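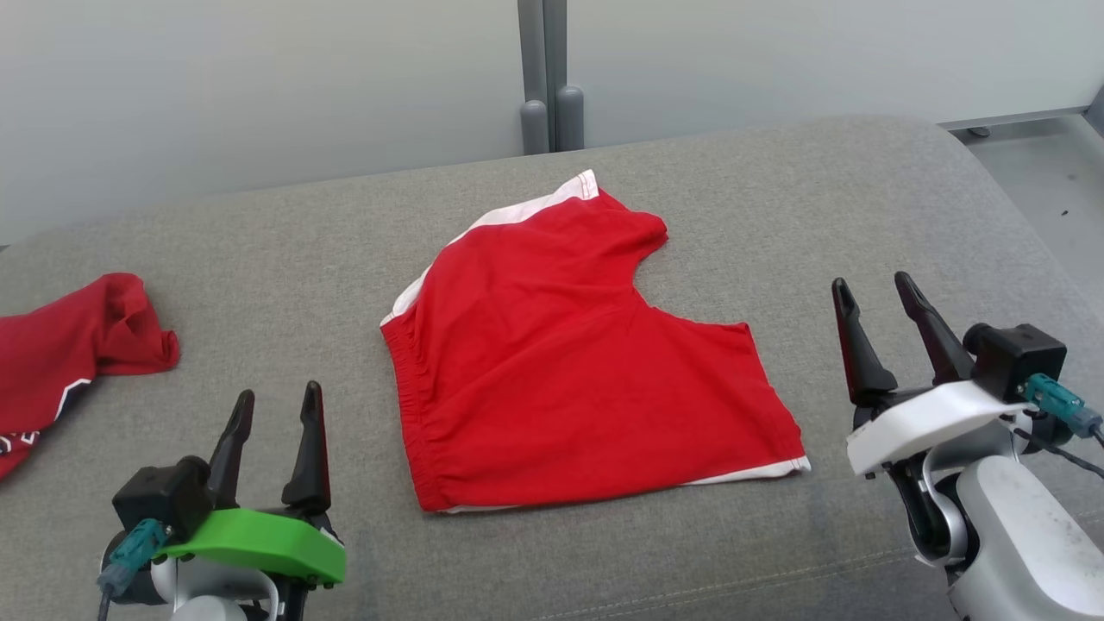

ok so I've had a few messages asking how the band's money side works now, after I mentioned in October that we'd signed something. Going to try and put it all in one thread. It's long, sorry, get a brew

1/ Background for new people: I play bass in Flitholm. We've made three albums, you've probably heard none of them, and one song got used over the end credits of a Danish telly drama, which paid for the van. That song is called Plundby and it matters later on

2/ When we started we did everything on a handshake. Four of us in a kitchen, whoever brought the tune got the credit, no paperwork. This is fine while there's no money. The moment there's any money at all it's a nightmare, and I say that as someone still very fond of the other three

3/ There are two lots of rights in any recorded song and I was in a band for six years before I properly understood this. One is the song itself, so the words and the tune. The other is the recording of it. They can belong to completely different people and they pay out separately

4/ So if somebody covers your song, you get paid for the writing and nothing for the recording, as it's their recording. If somebody uses YOUR version in an advert they have to sort out both. We got two payments for the telly thing, months apart, and I thought the second one was a mistake. I nearly sent it back!!

5/ Anyway. Last year a little label called Tromlow got in touch wanting to put the first album out again on vinyl. Lovely people, replied to emails, the lot. They were pressing 1000 copies and they wanted to license the recordings for five years

6/ LICENSE. Not buy. I had to have this explained to me twice on the phone while standing outside a chip shop. We still own the recordings, they get to use them for a set time, then it all comes home again unless we both want to carry on

7/ There was another offer on the table at the same time, from a company I won't name, to buy the lot outright. Songs and recordings, everything we'd done so far, one lump sum. And I'm not going to be snooty about it, it was a tempting number. Our drummer has two kids and a boiler from the last century

8/ We argued about it for weeks. I changed my mind about every other day. What swung it for me was reading the bit that said they could change the words for adverts without asking us. I wrote Plundby about my nan. I'd quite like it not to be about gravy

9/ (someone always replies to this sort of thing saying artists who sell up are mugs. They're not. If you're older and want it tidy for your family, or you just want to buy a house, fair play. It was wrong for us at this point and that's as far as I'd go)

10/ So we went with Tromlow, and before signing we finally had to write down who owned what. Every song, with shares adding up to 100 per cent. It took a whole evening and most of a lasagne. One song had FIVE people claiming a bit of it, in a band with four members

11/ The fifth was a mate who'd come up with the keyboard line on Sầm while waiting for a lift home. We'd forgotten, he hadn't, and he was completely right. He's on the form now. His first statement came to less than a bus fare but he's had it framed

12/ While we were at it we found two songs that had never been registered at all. One of them we've played at every gig since the beginning. No idea how much we missed out on, probably not a fortune, but it does make you feel a bit daft

13/ Vinyl news, as people keep asking: the first box turned up and it sounds great, much warmer at the bottom end (I would say that). A few came back from the plant with a wonky label so there are 994 going on sale. We've kept the wonky ones

14/ Things I'd tell a new band. Write the splits down the same day you finish the song. Keep the original session files in two different houses. Read the bit about how long it lasts before you read the bit about the money

15/ And get somebody who knows contracts to look at it before you sign. Ours cost us roughly a gig's worth of fees, and she found a line saying the five years would roll over automatically if we forgot to write in. Tromlow took it out straight away, they hadn't noticed it either, it was left over from some old template

16/ Someone's just asked if we're allowed to re-record the album ourselves. Not while the licence is running, no, that's in there too. After that we can do what we like. Our singer wants to do it all slower. The rest of us are hoping he forgets

17/ Right, rehearsal at seven and I still haven't restrung anything. Ask me stuff below and I'll have a go later on, or I'll ask the drummer, he read the whole contract twice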